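July, bench notes, the kitchen table end of the shop

Third week of the table. The Hemard job is still waiting on its hinges, so I have gone back to the question of why everything we put on this tabletop ends up somewhere else by lunch, and whether the finish is to blame, or the floor, or us.

Background for whoever inherits this notebook. The table came back from Hutura with the new finish on it, the yellowish one, and the paperwork says it is meant for "light domestic use." We have been giving it light domestic use. Breakfast, mostly. The sheet asks for 20 days of ordinary kitchen life before anyone is allowed an opinion, and I have had several opinions already, which I have been writing on the back of the sheet.

Morning, 7:40. Wiped down with a barely damp cloth. No soap — the Hutura people are firm about soap. Left it alone long enough to drink a coffee standing up. Grain looks the same as it did last week. I checked the strip along the front where the corner starts to curve, because that's where the sleeves go, and found a dull patch as wide as my palm. It buffed out with a dry cloth. I'm putting that down as "marmalade, probably" and moving on.

8:15. Toast. The toaster is staying at the back of the table for the whole trial. Someone moved it to the middle the other day for convenience and we got a crescent of crumbs that took longer to deal with than the toast took to eat. The cord goes out the back and stays there. Crumbs do less to the finish than I expected and more to my temper. Brush them, don't wipe them. Wiping just drives them into the little hole at the left, and I'm now fairly sure that hole contains most of a loaf.

About that hole. The drawing from Yau shows it and doesn't label it. I wrote and asked. The answer was that it is "as per drawing." I have thanked them. Until somebody knows better it is a crumb hole, and cleaning it is a pipe cleaner job. Pipe cleaners are in the second drawer, under the sandpaper, where they have no business being.

9:30. Water rings. This is the part I care about, since the last table died of water rings. Procedure as it stands:

- fill, set down, leave
- lift straight up, no sliding
- look at it from a low angle with the light behind
- write down what you see and not what you were hoping for

Did 2 rounds this morning, one on bare wood and one on the ribbed mat. Bare wood gave a faint ring that had gone by the time I finished writing the sentence describing it. The mat gave nothing on the table at all, but the ribs hold water in the grooves, and then you pick the mat up and pour the lot in your lap. So the finish passed and I failed. I changed my trousers and continued.

Note on mats: the orange one is the only one I still trust. The cork one from Drendero curled at the edges after a single wash and has been reassigned to holding the door. It's very good at the door.

10:50. Cups. Small cups are worse than big ones on this surface. The foot is narrow and the glaze underneath is rough, so they scratch if you turn them. Nobody turns a cup on purpose, but everyone does it while thinking. I tried turning one deliberately, slowly, with my full weight on it, like a man opening a safe, and got a hairline you can feel with a fingernail and can't see. Logged it. Put a pencil cross on the masking tape at the table edge so I can find it again. Please do not remove the masking tape. It looks like rubbish, and so did the last piece, and that one was three days of notes.

11:20. Laid the table up again the way we actually live with it, which means badly.
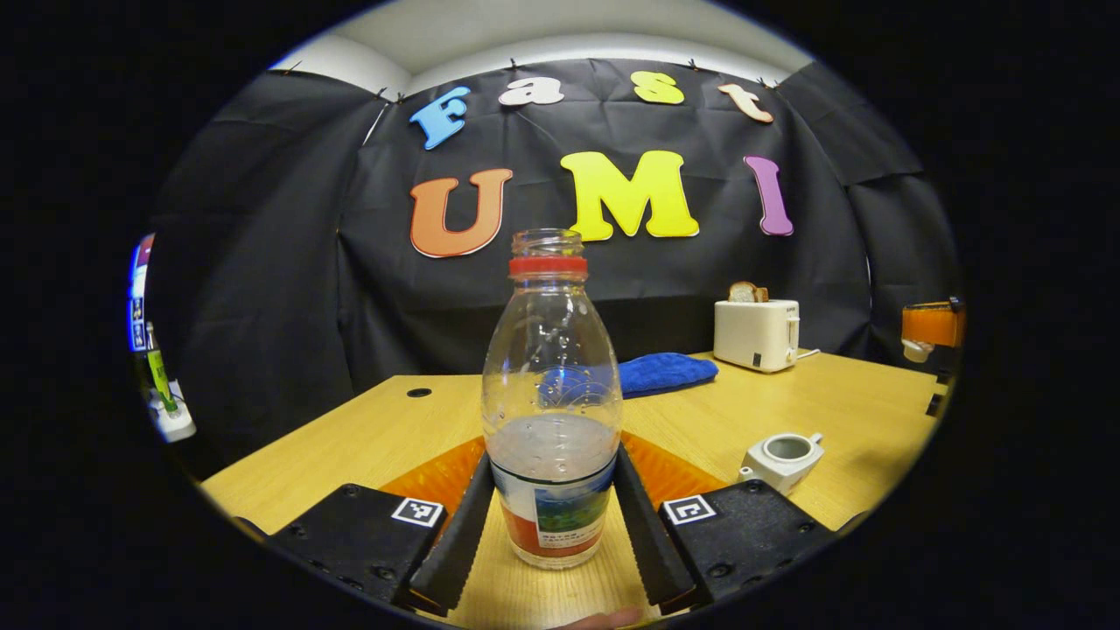
What I keep coming back to is the label. Plain plastic doesn't trouble the finish, but a paper label that has soaked up water is another matter. It goes soft and starts leaving ink behind, and the previous table had a blue smear on it to the end of its days. So from now on the label stays on for the trial. Peeling it off first is cheating. If people at home peeled the labels off their bottles before setting them down, none of this would be necessary and I'd be doing hinges.

Towels: folded, dry, at the back. A wet towel left flat overnight is the nearest thing I know to a deliberate attack on a wooden table, and I want it done once, properly, near the end, when we can afford to be upset. Not before. If your hands are wet, use the roll by the sink.

Cost, because I'll be asked. Refinishing the whole top runs to 3,900 if Hutura does it, and the little tin for touching up is 70. I would very much like this to be a tin problem.

To do:

- second cup test, felt pads on
- soaked label, one hour, then overnight
- ask Yau about the hole again, more warmly
- lemon juice (small amount, left corner, where it won't be missed)
- find out who is eating the trial bread

12:30. Lunch on the other table.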